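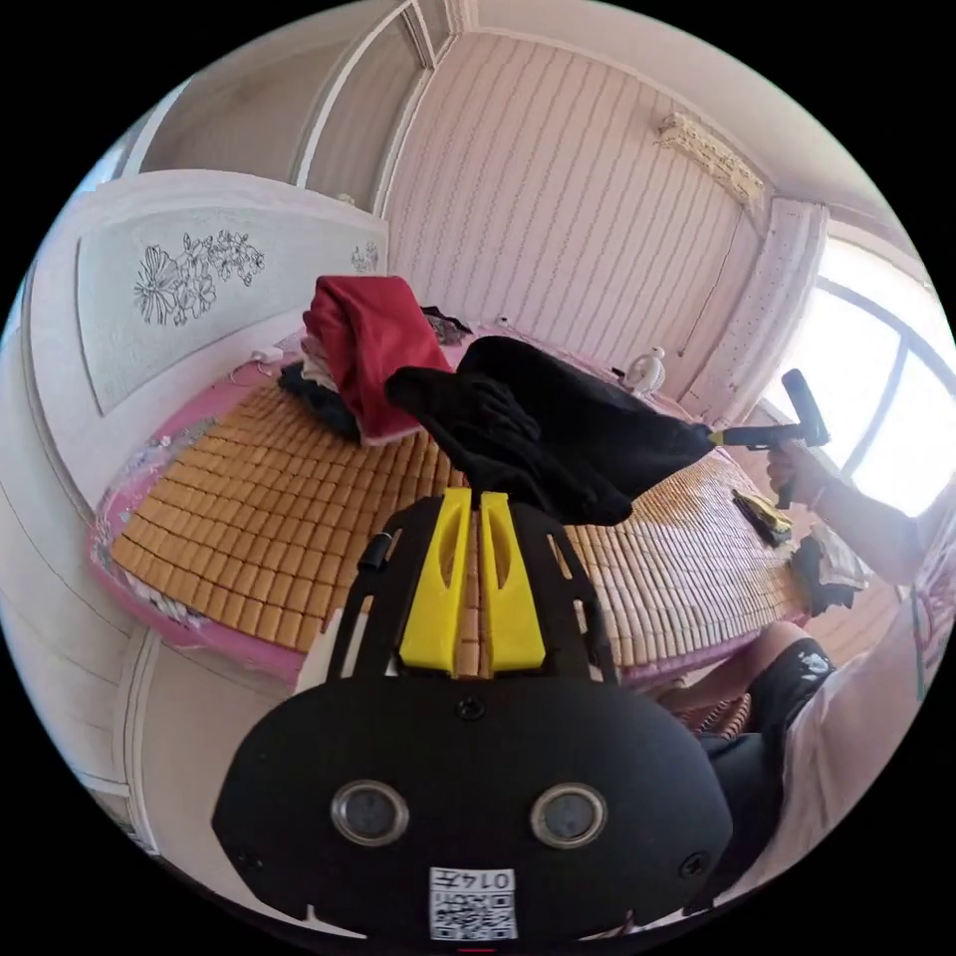

Week 5: Can it do the laundry yet?

OK, so last week was welding cells and pallet stacking, the stuff robots have been good at since before most of you were born. This week we go home. I want to spend the whole session on folding clothes, because I think it's the best single test of where we are, and because I hate folding clothes.

Start with the black garment on the bed. It's crumpled, and there are two grippers at it, one near the middle of things and one pinching the end. Before you read on, try to say which piece of clothing it is. I've looked at it a lot and I wouldn't bet lunch on it! A folding program has to make that call, or find a way to keep working without making it, before it can do anything useful. Then look at the pile toward the head of the bed, already folded, dark stuff under a red piece. Getting from the one to the other is the whole job.

Why cloth is hard (we'll do this properly on the board)

A box has a position and a direction it faces, and you can write that down in six numbers. A T-shirt doesn't work that way. Every wrinkle is a new shape, half of it is hidden under the other half, and when you pull one corner the rest moves in some way you didn't ask for. Black cloth is extra mean, as the folds barely show up on a camera.

Two hands help a lot. With one you can drag and drop, and that's about it. With two you can stretch the thing out and let gravity do some of the flattening. The catch is that now you have to plan both at once, and keep them from pulling against each other.

The mat matters too -- a shirt slides differently on woven tiles than on a bare sheet, and a system trained on one can get weirdly clumsy on the other.

So, can they?

Sort of. The Prevorness reading has 3,576 folding attempts in it, and 89 percent ended in something the authors call an acceptable fold. Read the appendix before you get excited. Those were towels and T-shirts, laid out flat at the start. The Elalach group began from a heap, the way laundry really shows up, and their numbers fell off a cliff. I'd rather have the second paper, even though the first one has the nicer plots.

On the shop floor it's a similar story. Fortin's sewing line handles cut panels fine until one arrives creased, and then a person walks over.

For Monday

Read Prevorness (skip section 2) and the Elalach paper. Arnell is optional, some 5 pages, mostly on grip force.

Fold one shirt at home, slowly, and write down every time you let go and grab again. Bring the list.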